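Last updated 2021-09-17

We use cookies to remember your settings. By staying on this site you accept this. Manage settings

Does Plate Size Change How Much People Leave? A Lunch Study at Drallau Hall

Student project report by Yolandi Makhubela, Oduor Chege and Ea Hauksdóttir
Supervisor: Nomvula Kruger

1. Why we did this

Our first proposal was on world hunger. Our supervisor wrote "smaller" in the margin, so we picked plates.

Most of us grew up being told to finish our food, and most of us have stood over a trash can at Drallau Hall scraping half a lasagna into it. The dining hall switched to larger plates a couple of years before we arrived, and the older students blame the plates for everything, including the lasagna. We wanted to know if students served on smaller plates throw away less food by weight.

2. Method

The study ran over 6 lunches in June. The hall has two serving lines. On each day, one line used the current dinner plates and the other used the older, smaller ones, which Mandla Xaba in the kitchen dug out of a storeroom for us and asked us several times to bring back. We swapped the lines every day in case the left line attracts a hungrier class of person.

Diners served themselves. When they were done, they brought their plates to our table by the dish return, where we scraped what was left into a tub on a kitchen scale and wrote down the weight. Bones, peels and napkins were taken out first. This was Oduor's job, and he would like it noted.

We didn't tell people what we were measuring. The sign said "Lunch Survey," and a surprising number took this as an invitation to review the soup. Those comments went to the kitchen.

3. Results

We weighed the leftovers from 205 plates. Of these, 2 were dropped from the results: one had a full bowl of someone else's chili turned over on it, and the other arrived with a phone under the rice.

Total waste came to 1,877 grams for the small plates. The large plates produced more, as we had hoped, until we looked at it day by day. Nearly all of the difference came from the fish lunch. Take that lunch out and the two lines look much the same. What we seem to have measured, with some care, is how people feel about the fish.

We also saw something we hadn't planned for. People with small plates went back for seconds more often, and they carried the second helping on a clean plate. Our sheets had no column for this. Ea started making marks in the margin on the third day, but those numbers don't cover the whole study and we haven't used them. 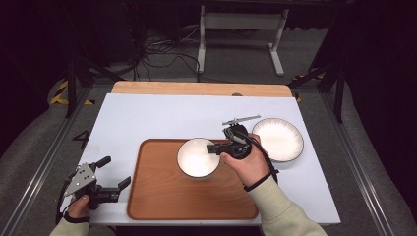
Photo: project group

4. Problems

The rim was harder to deal with than expected. Two plates can measure the same across and hold different amounts, depending on how much of the width is border and how much is flat. We had written "size" all over our plan without saying size of what. Next time we would measure only the flat part, where the food goes.

The scale is the other weak point. It jumps in steps of five grams, so a lone pea counts as nothing and a few peas count as a small event. We also think some diners saw us weighing things and cleaned their plates out of guilt – one man went back to his seat to finish his carrots.

5. What we would change

More days, one menu repeated, and no fish. Second helpings need their own column from the start. We would also ask people how hungry they were before lunch, which Nomvula suggested in week one and we decided was unnecessary.

The small plates are back in the storeroom.

Contact the student projects office | © Drallau Hall Student Projects | Back to top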